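Home | Issues | Authors | Search

3.2 Setting of the household survey

The survey was made in the town of Troverance, where most families buy fresh vegetables one time per week. We asked 77 households to write down what they threw away, and why. Three of them stopped before the end and are not included.

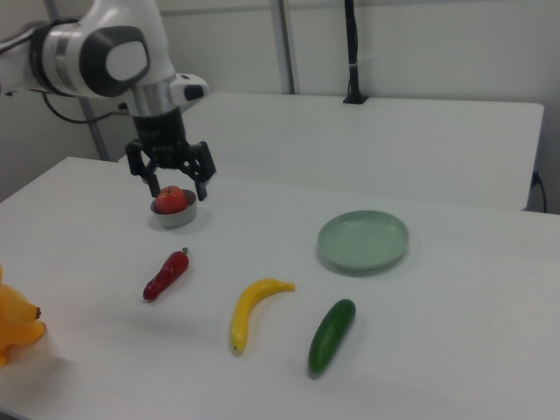 3.3 Food groups

We used four groups, following Morrison's earlier work in Forsyth. Whole vegetables and whole fruits were recorded separately, as people judge them by different signs. For vegetables the common reason was softness, for fruits it was color.

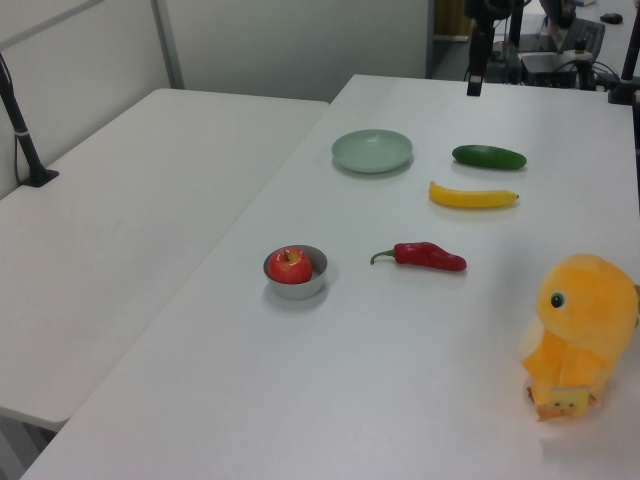 Figure 2. Whole items from the food groups: cucumber, banana and red chili pepper, with a plate.

In 19 households the cucumber was the first item to be thrown away. Several of these families kept it in the coldest part of the refrigerator, a habit which we discuss in Section 5.

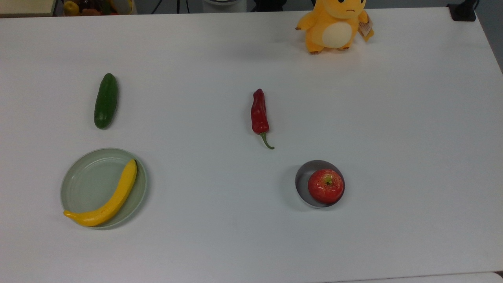 Figure 3. Cucumber and pale green plate on a white tabletop.

Reader comments

Alasdair Rennie: Did you ask about family size?

Evander Morrison: Yes, please see Table 4.

Related items

Bread waste in Skoma
Weekly shopping and storage in Jullis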